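Drumano Tabletop Storage Set: data card

Summary
The Drumano set brings together pictures of small household storage on tabletops. Its subject is the white plastic drawer unit and the crockery, cards and other small items commonly kept near one. The set was prepared by the Wemura household objects programme and holds 800 pictures in 65 groups.

Contents
Each group covers a single table arrangement. Drawers may be open or closed, and contents may be present or absent. Surfaces are recorded as found – dust, specks and scuffs are labelled under "condition" and are not treated as faults in the picture.

Sample pictures 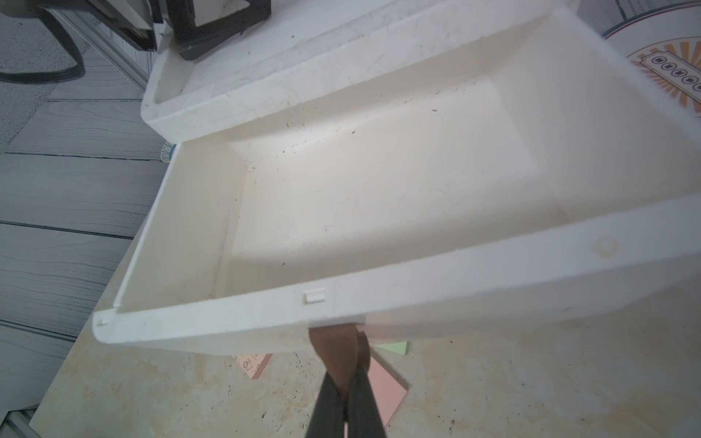
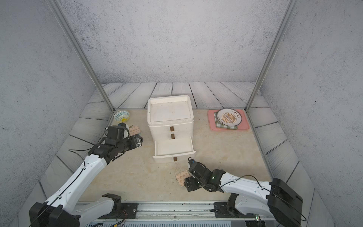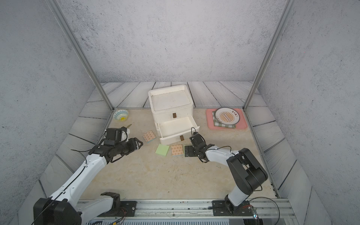

Sample group, tabletop with white storage. The second and third pictures each include a drawer unit with one drawer partly open and empty.

Labels
Object names follow the Vurkard word list, version 4, which contains 87 everyday terms. Where a piece could be a tray or a drawer, the label "tray/drawer" is used. Drawer state is given as closed, partly open or fully open. Printed patterns are noted by colour only, and lettering is not transcribed.

Known limits
White plastic on pale tabletops is heavily represented. Wooden and metal drawers are few. Users should not draw conclusions about household storage in general from this set.

Maintenance
Corrections are reviewed each February. Requests should quote the group number and the label concerned.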